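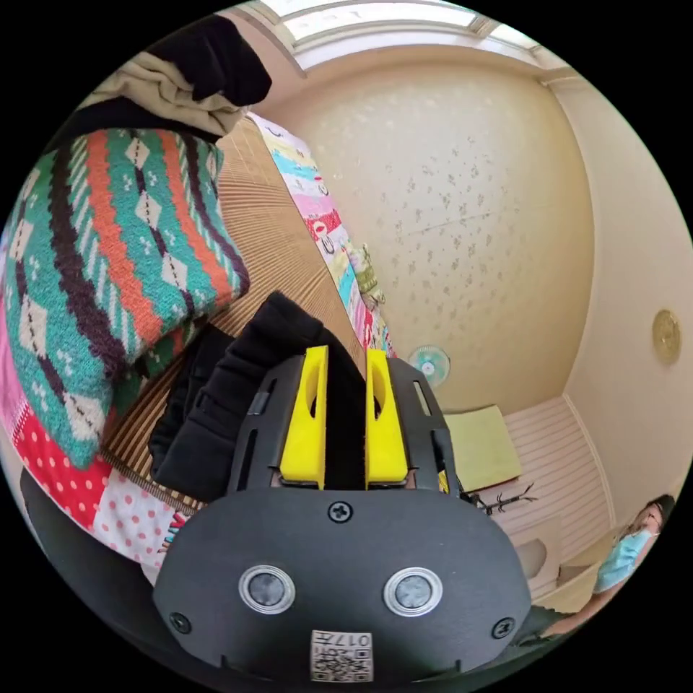

Week 9: Dark Fabrics and Color Loss

Textile Care 233, Vevbridge
Instructor: Nhung Lã
Handout posted 20 January 2022

Read before lab. The reading in the course pack starts on page 686 and covers the chemistry in more depth than you will need for the quiz. What you need for the quiz is on these pages.

Why black is a hard color

Black clothing needs a lot of dye. A pale blue shirt can lose a little color in each wash for years before anyone notices. A black shirt that loses the same share of its dye looks gray at the seams much sooner, and the eye picks up the difference because the folds and edges fade ahead of the flat areas.

Many blacks are also mixtures. A dyer may combine a navy, a red and a yellow to reach black, and the parts do not always leave the fiber at the same speed. This explains why one old black T-shirt turns brown and another turns green or purple. You cannot tell from looking at a new garment which way it will go.

Dye classes you should know

Reactive dyes bond chemically with cotton, linen and rayon. They hold well in washing once the loose dye has been rinsed out. Chlorine bleach damages many of them.

Direct dyes sit in the cotton fiber without a strong bond. They are cheap and easy to apply. They bleed in warm water, and an after-treatment is often used to slow this down.

Sulfur dyes are common on black cotton work clothes. Wash fastness is good. Resistance to rubbing is only fair, and chlorine bleach destroys the color.

Disperse dyes are used on polyester. They are put in at high heat and are very stable in home washing. A hot iron or a hot dryer can move a small amount of the dye onto a lighter fabric lying against it.

Acid dyes are used on wool, silk and nylon. Performance varies widely from one dye to the next, so test first.

Loss by washing and loss by rubbing

Keep these two apart in your lab notes. Students mix them up every term.

Bleeding is dye leaving the fiber into water. The dye can then settle on other items in the load. Warm water, long soaking and high alkalinity all increase it.

Crocking is dye coming off by contact. It can happen dry, as with new dark jeans on a light car seat, and it is usually worse when the fabric is damp. A garment can crock badly and bleed very little, so you need both tests.

There is a third kind of change that is not dye loss at all. When cotton rubs against itself in the drum, short fiber ends break loose and stand up from the surface. They scatter light, and the fabric looks paler and dusty. The dye is still there. This is called frosting in some books, and it is the main reason people believe a good black has faded after only a few washes. Turning the garment inside out helps a great deal. A cellulase enzyme in the detergent also helps on cotton by trimming the loose ends.

Sorting

Sort by color first, then by weight, then by surface. A heavy black canvas jacket and a thin black knit should not share a load even though the color matches. Lint givers (towels, fleece, flannel) stay away from lint takers (velvet, corduroy, smooth knits in dark colors).

Do not leave damp dark items in a heap. Where wet folds press together, loose dye collects and dries in lines, and mildew can start within 24 hours in a warm room. Hang them or wash them the same day.

Standard procedure for dark cottons

1. Empty the pockets. A single paper tissue will ruin the load.
2. Close zippers and hooks.
3. Turn garments inside out.
4. Use cold water and a short cycle. Fill the drum loosely.
5. Use a liquid detergent with no bleach and no optical brightener. Powder that does not dissolve fully in cold water leaves pale marks.
6. Measure the detergent. Residue from too much of it dries as a gray film that is easily taken for fading.
7. Take the load out as soon as the cycle ends.
8. Line dry in the shade, or tumble on low and stop while the seams are still slightly damp.

About salt and vinegar

You will be asked this by clients. Salt is used in the dye bath to push dye onto cotton, and that is where the household advice comes from. Adding a cup to the wash at home does not fix a dye that was poorly fixed at the mill. Vinegar in the rinse can remove some detergent film, which makes black look deeper for a while, but it does not set the color either. Never use vinegar together with chlorine bleach.

Lab exercise

Work in pairs. Each pair receives three black swatches: the Bralano cotton knit, the Plirnard polyester twill and a wool flannel with no maker's label. Cut each swatch in half and keep one half dry as your control.

Part A, crocking. Rub the dry control with a white cotton square, ten strokes, even pressure. Repeat on a fresh area with a damp square. Tape both squares into your notebook and label them before you go on.

Part B, bleeding. Stitch the second half of each swatch to a piece of white multifiber strip. Wash in the beaker at the temperature written on the board, rinse, and dry flat with the strip folded away from the swatch. Grade the staining on the gray scale, from 5 (none) to 1 (heavy).

Part C, surface. Look at the washed half and the control side by side under the lamp, then with the hand lens. Write down whether any paler look comes from dye loss, raised fiber or residue. If you suspect residue, rinse again in plain water and compare.

Rinse the beakers twice between swatches. Last term several results had to be thrown out for this.

Terms for the quiz

Fastness, bleeding, crocking, multifiber strip, gray scale, optical brightener, cellulase, disperse dye, sulfur dye.

Reading for next week

Từ, Stains on Protein Fibers, first two chapters. Bring your wool swatch back with you. The written report for this lab goes in the tray by the door at the start of class.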